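Brarevine Home & Yard
Home | Kitchen | Workshop | Yard | Ask Us

Getting a gravel path back in shape (and keeping it that way)

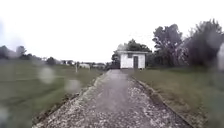
A gravel path with low edging on both sides, leading to a small white shed.

I love gravel. It drains, it crunches, it's cheap, and you can fix almost anything that goes wrong with it in an afternoon with a rake and a bucket. People write in all the time asking whether they should tear theirs out and pour concrete. Please don't! Try these first.

Rake toward the middle. Feet and wheelbarrows push stones out to the sides, so the center packs down and the edges pile up. Use a stiff metal rake, work from the edging inward, and do it a day after rain when the dust is down. Ten minutes a month is plenty for a short path.

Loosen before you top up. If you dump new stone on a hard-packed strip it just rolls off to the sides again. Scratch up the top inch with a garden fork or a mattock, then spread. One inch of fresh gravel is enough. Two inches feels like walking on a beach, and you'll hate pushing a mower through it.

How much to buy: multiply length by width by depth, all in feet, and divide by 27 to get cubic yards. A path 30 feet long and 3 feet wide, topped up one inch, takes a bit more than a quarter of a yard. Most stone yards will load that into a pickup for you, and it's a lot cheaper than bags.

Pick angular stone if you can get it. Crushed gravel locks together. Round pea gravel is pretty and wonderful under bare feet, but it travels, and you'll find it in the lawn, in the mudroom and in the dog's bed.

Weeds. Boiling water from the kettle works great on young ones growing in the stone. Go slowly, wear real shoes, and keep it away from anything you want to keep. For older weeds with a taproot, an old butter knife beats every fancy tool I own. Skip the salt, it washes into the beds.

Edging that has crept up or leaned over can usually be saved. Dig a narrow slot on the outside, tap the edging upright with a rubber mallet and a scrap of 2x4, then pack the slot with damp soil and stamp on it. Check it again in February if you get hard frosts where you live, that's when mine likes to wander.

Leaves! Get them off in the fall before they break down, or you're making potting soil for next year's weeds. A leaf blower on low, held nearly flat, lifts the leaves and leaves the stone alone.

Two from readers:

Muireann Cullinane keeps a plastic colander in the shed for sifting dirt out of gravel. Scoop, shake, toss the clean stones back. I tried it and it's so satisfying I did the whole corner by the gate.

Kaan Erdem lays an old doormat just inside the shed door, rubber side up, and knocks the pebbles out of his boot treads on it. My shop floor has never been so clean!

Next time: sharpening a hoe with a plain mill file.

Contact Brarevine | © Brarevine Home & Yard | Back to top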